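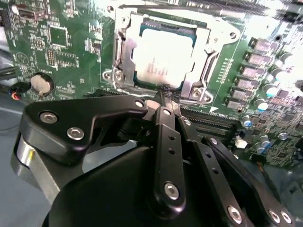
A processor in its socket on a green computer motherboard.

Triltby to open computer repair and resale shop at former Arai print works

12 Apr 2025 – Triltby, the refurbished computer company, will open its third shop next month in the former Arai print works. The new site has a repair counter, a sales floor and a classroom for evening courses.

The shop will employ nine people. Five of them completed the company's training program in March, and the rest are moving from the Utel Street branch, which stays open with shorter hours.

Customers can bring in desktop and laptop computers for repair, or trade them in for store credit. Machines that can be put back into use are cleaned, fitted with new storage and sold with a one-year warranty. Triltby sold 677 refurbished computers last year, most of them to families and small offices.

"People were driving across town to reach us, and parking at Utel Street has never been good," said Caroline Laizer, managing director of Triltby. "The print works gives us a loading door and room to store parts. We had been looking at the building for a long time."

The evening courses will cover basic upkeep, moving files to a new computer and choosing replacement parts. Brijesh Srivastava, who ran the repair counter at Utel Street, will teach the first group. Each course runs for 3 evenings and costs $45, with all tools provided.

Gurkico, the building's owner, replaced the roof and wiring over the winter. The old front windows have been kept – so has the painted Arai sign above the door.

Triltby will also set aside some 200 computers this year for sale at reduced prices to students. Applications can be picked up at either counter, and a letter from the school is required.

Trade-ins at the new shop will be accepted from opening day. Printers and televisions are not accepted at any location.

Press contact: Triin Mägi, Triltby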